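The Deputy Mayor of Palcombe

When Vlasta Begović inherited the house in Palcombe, she inherited the rooster too. The lawyer brought this up last, after the roof and the septic tank, in the tone of a man mentioning a small stain.

"He comes with the property," said Mr. Garrido. "Your aunt was specific."

"Specific how?"

Iñaki Garrido turned to the back page and read it out. The rooster was to be called Oshima, was to sleep in the laundry room from January until the thaw, and was under no circumstances to be given to Panagiotis Petek.

"Who is Panagiotis Petek?"

"Your neighbor," said Mr. Garrido, and began hunting for his car keys.

She met him the first morning, a little after the rooster had announced that it was morning, which it wasn't. Panagiotis stood at the fence in a bathrobe and rubber boots. He was a large man with the sad, patient face of someone who has been writing letters to the town for years.

"I want you to know," he said, "that I have nothing against you personally."

"We haven't met."

"That's why I'm telling you now."

He then explained his position. He had 49 recordings of Oshima, arranged by date and volume. He had asked her aunt to sell him the bird on six separate occasions, and she had refused all six, once with a garden hose. He didn't want to eat it. He wanted to drive it to his cousin's place in the hills and leave it with people who were already deaf.

Vlasta, who had slept for two hours, asked how far away the hills were.

But there was the will. Mr. Garrido, reached by phone, said that if she gave the rooster to Petek the house would pass to the next relative, a man named Kastriot Perić who sold phone plans for Cellton and had already called the office twice to ask after the bird's health.

"What if I give it to somebody who isn't Petek?"

"The will is silent on that."

"What if that person gives it to Petek?"

There was a pause in which she could hear him being a lawyer. "I would rather not have been asked," he said.

So she went looking for a somebody. The woman at the bakery already had a rooster. The priest was allergic, or said so with great speed. That left Damir Dimitriou, who ran the Urano, the only café on the square, and who was deputy mayor in the sense that he had once been told he was and had never been told to stop.

Damir listened to the whole thing while wiping the same glass.

"I would own him for how long?"

"Five minutes. You could do it standing up."

"And I get?"

She hadn't thought of that. She offered him her aunt's dining chairs. He had seen her aunt's dining chairs. They settled on the chest freezer.

The handover took place at the fence. Vlasta gave the rooster to Damir, who held him at arm's length like a wet umbrella. Damir cleared his throat. He had put on a tie for it.

"As deputy mayor," he began.

"You don't need to be deputy mayor for this," said Panagiotis.

"As deputy mayor," said Damir, and then he looked down. Oshima had tucked his head under Damir's arm and gone to sleep. He had never slept in company before. He had hardly, according to the recordings, slept at all. 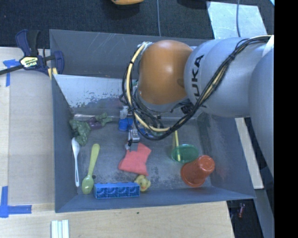
"Well, hand him over," said Panagiotis.

"He's resting."

"He can rest in the car."

"I don't think I care for your tone," said Damir, and he carried the rooster back up the road to the square, walking very carefully, with his tie over his shoulder.

That was the whole of the transfer. Mr. Garrido said it looked sound to him and sent a bill. Kastriot Perić asked for proof that the bird was well, and Damir mailed him a photograph of it on the bar beside the coffee machine, along with a price list.

Oshima now crows from the roof of the Urano, where the square carries the sound beautifully. It reaches the bakery, the church, and the bedroom window of Panagiotis Petek, who has started a new folder. Vlasta gets it too, slightly later than before.

She went down to complain once. Damir gave her a coffee and told her to put it in writing, attention of the deputy mayor.

She asked when he was coming for the freezer.

Recent stories
The Man Who Returned Soup
Two Weddings and a Parking Space
My Brother's Boat, Briefly
A Key to the Wrong Church

Contact | Submissions | © 2021 All stories remain the property of their authors | Back to top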